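# Shared Kitchen and Dishware: Frequently Asked Questions

Clenthorpe Residents' Services, Grarisden House

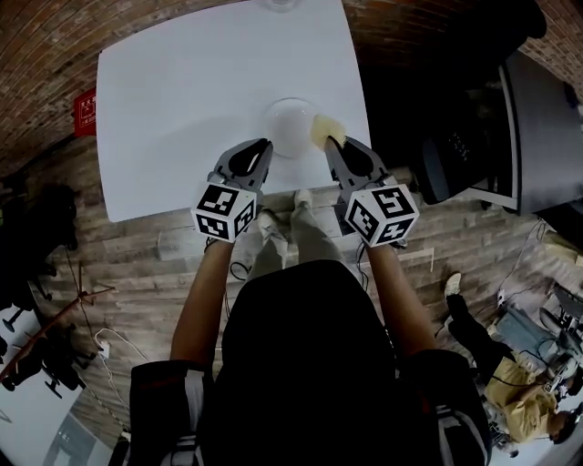
**Who is responsible for washing a bowl or cup after use?**

The person who used it. Bowls, cups, glasses and utensils taken from the shared shelves are to be washed, dried and returned by the same resident on the same day. Items used at a house meal are washed by the residents on that evening's kitchen list.

**How should plastic bowls be washed?**

Plastic bowls are washed by hand in warm water with dish soap, using the soft side of a sponge. Scouring pads and steel wool are not permitted on plastic, as they leave scratches that hold grease and color. Wash the inside first, then the rim, then the underside. Rinse under running water until no suds remain.

**A bowl still feels greasy after washing. What should be done?**

Wash it a second time with fresh water and a clean sponge. Tomato sauce and curry may leave a stain on plastic even when the bowl is clean. Stained bowls may remain in use. Bowls that are cracked, warped or sticky to the touch are to be placed in the gray bin beside the pantry door for replacement.

**May glasses be washed in the same water as bowls?**

Glasses are washed first, before anything that has held oil or sauce. If the water has already been used for bowls or pans, drain the sink and refill it. Chipped glasses must be wrapped in newspaper and handed in at the front office. They should not be put in the recycling.

**Which sponge is used for what?**

Yellow sponges are for dishes only. Blue cloths are for tables and counters. Green pads are for the stove and the inside of the sink. A sponge that has been used on the floor, even once, must be thrown away.

**How often are sponges replaced?**

Dish sponges are replaced every 9 days by housekeeping. Residents who find a sponge that smells or has begun to come apart may take a new one from the drawer under the microwave at any time. After use, squeeze the sponge out and stand it on its edge in the rack. Sponges left lying in the sink will be discarded.

**Can dishes be put in the dishwasher instead?**

The dishwasher on the ground floor is reserved for house meals and runs once each evening. Individual residents may add items until 8:30 p.m. if there is space. Plastic goes on the upper rack only. The second-floor kitchen has no dishwasher.

**How are the tables to be left?**

Clear all dishes, wipe the surface with a damp blue cloth, and dry it with a paper towel. Bleach and powdered cleansers dull a white tabletop and are not to be used. The all-purpose spray supplied by Zurneo is suitable for every table in the building.

**May dishware be taken to a private room?**

Yes, for up to 12 hours. Each spring the house replaces roughly 50 bowls, most of which are later found in private rooms. Residents moving out are asked to check closets and windowsills before returning their keys.

**Is there a charge for lost or broken items?**

No charge is made for ordinary breakage. Repeated losses may be referred to the house manager, Daiane Fagundes.

**May residents keep their own dishes in the kitchen?**

Personal dishes may be kept in the numbered cupboards in the Araya wing. They should carry the resident's room number on the underside. Unmarked items on the open shelves are treated as shared.

**Who should be contacted about supplies?**

Requests for dish soap, sponges or towels go to Ayantu Wako in housekeeping, extension 482. Requests received before noon are normally filled the same afternoon.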